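Drimon Home Cinema Player: Set-up Guide
Section 3. Your film library and your first movie night 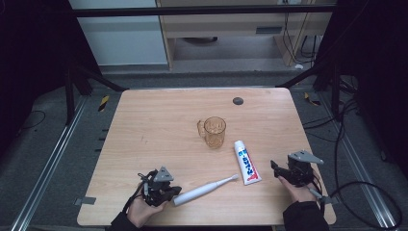 Fig. 1. Electric toothbrush and toothpaste tube on a wooden tabletop, with a gripper held in each hand.

By now the player is plugged in, it's talking to your TV and you've picked a language. Now for the good part! This section takes you from an empty home screen to a shelf full of films with posters, cast lists and running times, and then on to Marquee, the mode that turns your lounge room into a little picture theatre for the evening.

You'll need the remote, your home network password and whatever drive or disc collection you want to bring in. If your films live on a Natden drive, have its power pack handy as well.

3.1 Adding films from a drive

1. Turn the player on and wait for the home screen.
2. Plug the drive into the port marked LIBRARY on the back. The front port is for photos and updates and won't be scanned for films.
3. Press Menu, then choose Library > Add a source.
4. Pick your drive from the list and press OK.
5. Choose Films, Series or Both. Go for Both if your folders are a jumble (ours certainly were).
6. Press OK again to start the scan.

Posters will begin popping up on the home screen while the scan is still going, and you're welcome to start watching one straight away. On our test drive, with 62 films on it, the full scan finished in some 15 minutes. A drive packed with long TV series will take a good deal longer.

Note: The player reads drives but doesn't write to them. Your file names and folders stay exactly as you left them.

CAUTION: Do not unplug the drive while the blue light is blinking. Go to Library > Remove a source, wait for the light to go out, and then pull the cable.

3.2 Fixing a film that came up wrong

Remakes are the usual culprits. If you own a 1950s thriller and its glossy remake has turned up with the same title, the player has to guess which is which, and now and then it backs the wrong horse. Putting it right is quick.

1. Highlight the film and hold OK until the side panel opens.
2. Choose Match again.
3. Type the title, followed by the year of release in brackets.
4. Scroll through the results and compare the lead actors and running time with your copy.
5. Press OK on the right one.

If nothing fits, choose Enter by hand. You can type your own title, director, cast and summary, and even add a picture from the front port as the poster. It's a terrific option for school concerts, film festival shorts and that telemovie from years ago that only your family seems to remember.

Note: Director's cuts and extended editions share one entry with the theatrical release. To keep them apart, open the side panel and switch on Separate versions.

3.3 Following actors and directors

This is our favourite feature in the whole player, and we reckon it'll be yours too. Follow somebody whose work you enjoy and their films are gathered on a shelf of their own, in order of release, from the blink-and-you'll-miss-it early roles through to the big comeback.

1. Open any film and press the down arrow to reach the cast list.
2. Move along to the person you want and press the green button. A star appears beside the name.
3. Return to the home screen. The new shelf sits under Recently added.

Titles you own are shown in full colour. Titles you don't own are greyed out, and pressing OK on one adds it to your wish list. You can follow up to 37 people at once; to make room for another, open a shelf and press the green button a second time.

If the Okutance listings service is available where you live, you can also get a notice when someone you follow has a new film on the way. Turn it on under Settings > Notices > Coming soon. Casting and release dates shift all the time in the film business, so a December release may well slide into the following year, and the notice will update itself when it does.

Note: Following is kept separately for each profile. The kids can follow every voice actor they like without touching your westerns.

3.4 Setting up Marquee

Marquee strings an evening together: an overture, a trailer or two, the main feature and an interval if you fancy one.

1. Press Menu, then choose Marquee > New program.
2. Choose your main feature.
3. Choose the number of trailers, from none to 3. Trailers are picked to suit the genre of the feature, or you can select them yourself with the yellow button.
4. Set Interval to On or Off. With On selected, the player looks for a scene change near the middle of the film and pauses there.
5. Set the length of the interval. Long enough to make a cuppa and refill the popcorn is about right.
6. Give the program a name and press Save.
7. When everybody's settled, highlight the program and press Play.

With a Carbone dimmer on the same network, the lights can follow the program as well: half down for the trailers, all the way down for the feature, and gently back up at the interval. The first time you see it happen is a real thrill! Pair the dimmer under Settings > Room > Lights before you build your program.

CAUTION: Make sure walkways, steps and cables are clear before using full dimming. Viewers moving about in a dark room can trip. To raise the lights at any time, press and hold the red button.

CAUTION: Some trailers contain flashing images. If anybody watching is sensitive to these, set the number of trailers to none or preview them first.

3.5 If something isn't working

No posters, only grey tiles: The player has lost its network connection. Check Settings > Network, reconnect, and then choose Library > Refresh.

Drive not listed: Confirm it's in the LIBRARY port. Drives without their own power pack may need a powered hub.

Interval lands in the middle of a line: Open the program, choose Interval > Move, and nudge the pause point with the left and right arrows.

Sound drops out between trailers and feature: Go to Settings > Sound and set Output to Fixed. Some amplifiers are slow to switch formats, and a fixed output saves them the trouble.

Followed person shows somebody else's films: Two performers can share a name. Remove the star, open a film you're certain about, and follow the person again from that cast list.

Continue to Section 4 for subtitles, audio description and parental controls.

Guide revised 4 February 2020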